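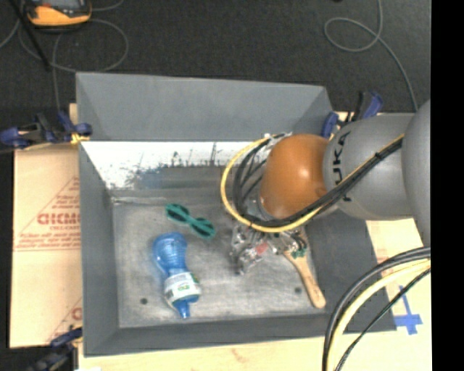
4.2 체크아웃 시각을 옮기면 투숙객은 무엇을 하는가

이제 제가 이 연구에서 제일 재미있게 본 부분으로 넘어갑니다. 앞 절에서 말씀드린 대로 Drostow 휴양촌은 9월부터 체크아웃을 오전 10시에서 정오로 늦췄는데, 저는 솔직히 다들 늦잠을 잘 줄 알았어요. 그런데 면담을 해 보니 잠 이야기를 꺼낸 분은 별로 없고, 아침밥 이야기가 줄줄이 나왔습니다(녹취를 풀면서 배가 고파 혼났습니다!).

면담은 16가구와 했고, 질문지는 Shiferaw가 초안을 쓰고 제가 고쳤습니다. 처음에는 "마지막 날 아침을 어떻게 보내셨나요?" 하나만 물었는데 대답이 너무 짧아서, 중간부터 짐을 언제 쌌는지도 같이 물었습니다. 그래서 앞쪽 면담 몇 건에는 짐 싸기 자료가 없고, 이 가구들은 아래 논의에서 뺐습니다.

정오 퇴실로 바뀐 뒤에는 전날 밤에 짐을 다 싸 놓는 집이 눈에 띄게 줄었습니다. 대신 아침을 먹고 호숫가를 한 바퀴 돈 다음 돌아와서 싸는 식이에요. 한 분은 "마지막 날도 하루로 쳐 주는 느낌"이라고 하셨는데, 저는 이 표현이 마음에 들어서 코딩 범주 이름으로 그대로 썼습니다. Admasu는 범주 이름치고 너무 길다고 반대했지만요.

청소 쪽 사정은 다릅니다. 입실 시각은 그대로여서 객실을 정리할 시간이 2시간 줄었고, 주말에는 세탁물이 한꺼번에 몰렸습니다. 이웃한 Lencho 야영장은 같은 문제를 퇴실 연장 요금으로 풀고 있는데, 그곳 관리자에게 들은 바로는 요금을 내고 남는 손님이 대체로 어린아이가 있는 집이라고 합니다. Drostow에서는 모두에게 무료라 이런 구분이 보이지 않았습니다. 두 곳을 나란히 비교하고 싶은 마음이야 굴뚝같지만, 숙소 형태부터 달라서(한쪽은 통나무집, 한쪽은 텐트 자리) 여기서는 참고로만 적어 둡니다.

매점 매출도 잠깐 봤습니다. 영수증 800장을 시간대별로 나눠 보니 퇴실일 오전의 빵과 커피 구매가 늘어 있었는데, 같은 달에 매점이 메뉴를 바꾼 터라 퇴실 시각 덕분이라고 말하기는 어렵습니다. 이 문제는 5절에서 다시 다루겠습니다.

그림 1. 회색 통과 로봇 팔.

관련 글
- Zista 해변 리조트의 비수기 요금과 재방문
- 가족 단위 투숙객은 왜 중간 동을 고르는가
- Conar 예약 창구의 전화 문의 기록 읽기
- 야영장 소등 시간에 관한 짧은 메모

인쇄하기 | 이메일로 보내기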